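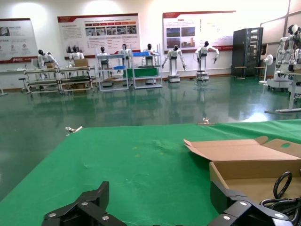

About Dekker Repairs

October 19, 2025
By the Dekker office

Dekker is a small repair workshop in Tatstead. We mend household electricals: lamps, radios, kettles, toasters, sewing machines and most things with a plug on them. We have been on Nilloson Road for 13 years, the last two of them in the larger unit at number 72, next to the tile shop.

The business began as a lamp rewiring service. Customers kept asking whether we could look at other things while they were in, and after a while the lamps were less than half the work. We still do them, including old ones with fabric flex.

Checking an item over costs £25. If you go ahead with the repair, that comes off the bill. If the job isn't worth doing we will tell you, and you can take the item home or leave it with us for spares.

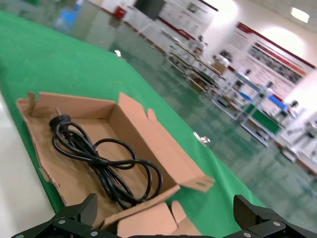
Power cord in an open cardboard box.

Please bring the lead or charger that belongs to the item. A good many faults are in the lead, and we can't test for that if it is still at home. Remove batteries first, and put your name on anything that comes separately.

We order most of our parts through Funalano, a supplier on the coast. Common parts come within the week. Older sewing machine parts take longer -- sometimes a month or more -- and we will ring you before ordering anything.
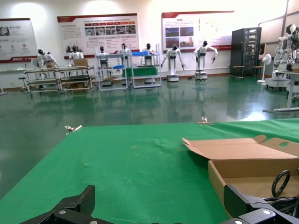
We don't take microwaves, televisions or anything that runs on gas. Large appliances are also beyond us, as the door is narrow and there is a step.

The workshop shuts for the second half of December. Anything left with us before then is kept on the shelves and finished in the new year.

Last updated: autumn opening hours added

Comments

Marrow72: Had my mum's radio done here, works fine. Parking is easier round the back.

tilly_b: Do you do hair dryers?

Dekker office: Yes, most makes.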